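Lomier White Utility Tray, Slotted Floor

Item 231

The Lomier tray is a rectangular plastic tray for benches, counters and shelves. It holds small loose goods while you sort them, carry them to the next table, or put them away at the end of a shift. Gyamfi has stocked it since we took over the Clirnomdale catalog, and it remains the tray we sell most often to packing rooms and school supply rooms.

The walls are raised and flare out slightly toward the top. A thick rolled rim gives you something to hold on to when the tray is full. The corners are rounded, so a cloth gets into them without trouble. Inside, the walls are smooth with a matte finish. The floor is flat and glossy, and labels and tape come off it with a plastic scraper. 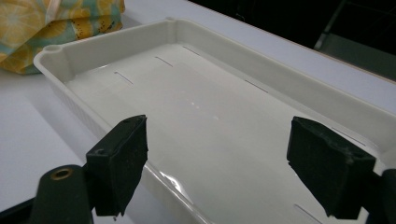

Arkley, 11 April 2024

The current version of the tray is now in stock at the Arkley warehouse. It replaces the solid-floor version, which has been discontinued. Customers with open orders for the old tray will receive the new one at the old price unless they tell us otherwise.

The main change is the floor, which now has thin slots cut into it. Crumbs, grit and rinse water can pass through. Very small parts, such as pins and thin washers, may pass through as well. If you handle items of that size, order the tray liner with it. The liner lies flat on the floor of the tray and lifts out for cleaning.

Small round posts stand at corners of the rim. Keep them clear of stretch wrap and bag handles when you move a loaded tray. Do not lift the tray by the posts. Use both hands on the long sides.

Part of the outer wall has a fine vertical ribbed texture. Adhesive labels do not hold well on the ribs, so put them on a smooth part of the wall or use a hang tag.

Care

Wash by hand in warm water with dish soap. Rinse and let the tray dry upside down. A soft brush works best for the slots. Do not use steel wool on the floor of the tray, as it will dull the surface. Keep away from stoves, heat lamps and radiators.

Ordering

Trays ship in packs of 2. The price is $89 per pack, not including shipping. Liners are sold separately and are also packed in 2s. White is the only color. Orders placed by noon leave Arkley the same day. Unused trays can be returned within the period shown on your packing slip, and the return label is in the box. The next price review is in August.

Contact Gyamfi Sales | Shipping and Returns | © 2024 Gyamfi Supply, Arkley. All rights reserved. | Back to top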